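Workshop Tips: When a Hand-Held Gripper Sticks, Slips or Pinches

Filed under: Bench tools, Faults

Most faults on hand-held grippers come down to the finger pads, the trigger return or the marker. The notes below cover a failure we had in March on a Dreltent pair, and the checks that came out of it. They apply to most grippers of the same layout.

What failed

The left gripper stopped opening fully. The jaws closed on a folded cloth, released halfway, then snapped open when the trigger was pumped. On the third try the trigger returned late and caught the skin between thumb and forefinger. The injury was minor, but the spring had enough force behind it to break the skin.

The cause was lint. Cloth fibers had worked into the slide rail and packed against the return stop. A drop of general-purpose oil, added a week earlier to cure a squeak, had turned the lint into paste. The rail itself was undamaged.

Clearing a sticky slide

Disconnect the cable first. Open the jaws by hand as far as they go and wedge them with a scrap of softwood. Keep fingers out of the gap at all times.

Brush the rail dry with a stiff nylon brush. Pull packed lint out with tweezers; compressed air drives it deeper. Wipe the rail with isopropyl alcohol on a lint-free swab and let it dry before moving the slide. Do not let alcohol reach the soft pads, as some rubbers swell.

Finish with dry PTFE lubricant, applied to the swab and never sprayed at the tool. Work the trigger 200 times and wipe off whatever comes out. If it still hangs, replace the return spring. Ours came from Skato and went in with one screw.

Setting up the bench

Half of the trouble is the work surface. Cables catch under the jaws, and small items get swept off when the operator is watching the finger tips. Route monitor and laptop cables to the back edge and tape them down. Drinks go on a separate table – a spill into the housing will cost you the circuit board.

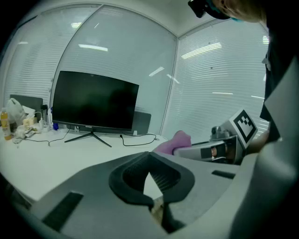

Two grippers at the desk, with a pink fabric piece beside the far one. The far gripper carries a square marker on top.

Sort fabric before a session. Fleece, terry and anything brushed shed the most fiber. Run a lint roller over each piece, and roll the desk as well.

Pads that slip

A ribbed pad holds cloth by its edges. Once the ribs are glazed or filled, the grip goes and operators squeeze harder to make up for it, with extra wear on the trigger. Wash pads in warm water with a little dish soap, rinse, and air dry. No heat gun. Swap them at 4000 cycles or at the first crack near the lower tip, whichever comes first.

Fit new pads as a pair. One old and one new will pull thin fabric sideways, and the fault looks very much like a bent jaw.

Tracking drops out

If the recorded position jumps while the jaws are working normally, check the marker before the software. A lifted corner or a glare patch is enough to lose it. Ceiling lights reflected in glass walls can also upset tracking. Close the blinds, turn the desk a few degrees, and test again. Print replacement markers on matte stock.

Before each session

Open and close each gripper ten times, unloaded. Listen for a double click.
Look down the rail with a flashlight.
Press each pad sideways. Any movement means a loose screw.
Tie back long hair and tuck in head straps and sleeve cords.
Tag a faulty gripper and take it off the bench. Do not leave it next to the good one.

Reader note, 4th August

Siobhán Noonan writes that her Clirkau gripper showed the same late return with a clean rail. Her fault was an overtightened housing screw squeezing the slide. Back it off a quarter turn and retest before stripping anything down.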